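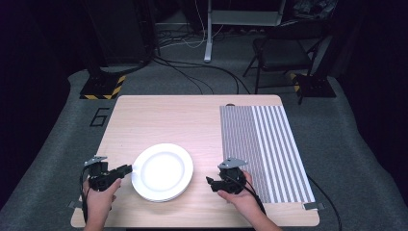 Both grippers at the plates, table six.

Quick one, short on time. Spent the morning on the left gripper – jaw was closing late, maybe half a beat behind the right. Thought it was the motor. Nope, the cable. Connector had worked itself loose where it goes into the body, reseated it, bit of tape for strain releif, fine so far.

Mabli wants the jaws checked every 2,000 cycles. I've been doing it at 4,000, so yes, my fault. Going with hers now.

Also went over the bracket screws on both. Two were finger loose on the right one. Threadlocker this time, the blue stuff. Clips on the mat stay put, please dont move them, I line up off that edge.

Still to do – new pads for the jaws (Gwion is ordering), and route the cables so they dont drag on the table edge. More when the pads come.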